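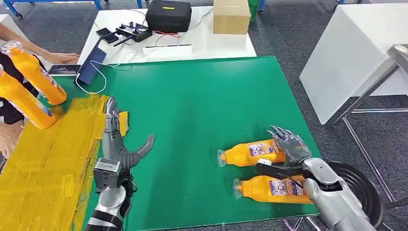 Do I have to stop the arms every time I reach onto the mat?
Stop them first, every time, even for a quick nudge.

4.2 Sharing the table

1. Press hold on the Nimel controller and wait 2 seconds.
2. Say "hands in" out loud. I know, it feels silly!
3. Move your bottle, then get your arm well back (I like 800 mm).
4. Say "clear" and release hold.

Caution: keep loose cables away from the fingers. I check mine before each run.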